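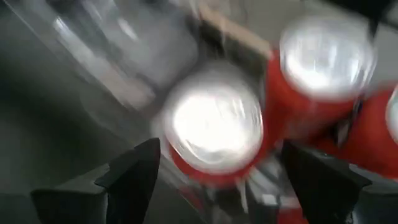

Last changed: June 24, 2022

Progress report to the Vestent fund: the Cindiveck community pantry

Hello again from Cindiveck! You asked for a plain account of how the grant is going, so I've tried to write this the way I'd tell it to you over the counter, with the money part near the end where you can find it.

Since my April report we've moved the pantry out of the church basement and into the old shoe repair shop on Goh Street. The lease is for two years, with the landlord paying for water. It's smaller on paper than the basement was, but it has a front door at street level and a window, and I can't tell you how much difference that makes. People with strollers used to have to leave them at the top of the stairs and carry the baby down. Now they roll right in.

We gave out 1,869 food boxes between the April report and this one. I was expecting fewer, what with the move and the days we were shut while the floor got sealed. A good part of the rise comes from the evening hours, which you'll remember I was nervous about. The folks coming after six are mostly people who work at the packing sheds and the nursing home, and plenty of them told us they'd known about the pantry for ages and could never get there before we closed.

Canned goods are still the backbone of every box. Beans, tomatoes, corn, tuna when we can get it. I've changed how we ask for them, though. The old flyer just said "canned food welcome" and we ended up with a whole shelf of pumpkin pie filling and cranberry sauce (I like cranberry sauce as much as anybody, but not in May). The new flyer lists what we're short on that month, and the grocery on the corner has let us tape it up by the registers. The donations barrel has been much more useful ever since. We also ask for pull-tab lids where there's a choice, as several of our regulars live in motel rooms and don't own a can opener. I bought a box of cheap openers to hand out too, and they went fast.

Fresh food is where I have to tell you things haven't gone to plan. The proposal said we'd have greens and eggs every week from Nendari Farm, and we've had eggs every week and greens on and off. They lost a lot of their spring lettuce to a late frost and they've been very decent about it, offering us turnips and radishes to make up the difference. Radishes are a hard sell, I'll be frank! We put out a recipe card for roasting them with butter and that moved a few bunches. The farm thinks chard and summer squash will be steady from July on, so I'd like to keep the agreement as it is and look at it again in the fall.

The refrigerator is in and working. It's a secondhand two-door unit from a deli that was closing, and it came in $400 under what we had budgeted. With your okay I'd like to put that toward shelving for the back room. Right now the overflow sits in boxes on pallets, and whoever needs the rice always finds it's in the bottom box. I've got a quote for steel shelves that would use up nearly all of it. If you'd prefer the money went back into the food line, just say so and I'll do that.

A few things I'd do differently. I should have changed our address with the county referral line before the move instead of after. For more than a week people were being sent to the basement, where there was only my handwritten sign to point them up the hill. I also ordered the bags in the wrong size, so until they run out we're using two small ones per household where one big one would do. They'll be gone by August, I think.

Spending is on track otherwise. Rent and power are where we said they'd be, food purchases are a bit high because cooking oil has gone up so much, and the printing line has hardly been touched now that the library lets us use their copier at cost. The ledger and the receipts are in the folder I mailed with the signed forms. The one missing receipt is for floor sealer, and I've asked the hardware store for a copy.

Coming up over the summer: lunch bags for school-age kids while the cafeteria is closed, a sign for the front window (the shoe is still painted on the glass and we get asked about heels at least once a day), and a short survey to find out whether the evening people would like a Spanish-language shopping list. I'm fairly sure the answer is yes, so I've already started on one.

One question for you before the next payment – do you want the box totals split by household size from now on? We collect that at the door anyway, and it would be easy enough to add if you let me know before I start on the fall report.

Cindiveck Pantry Coordinator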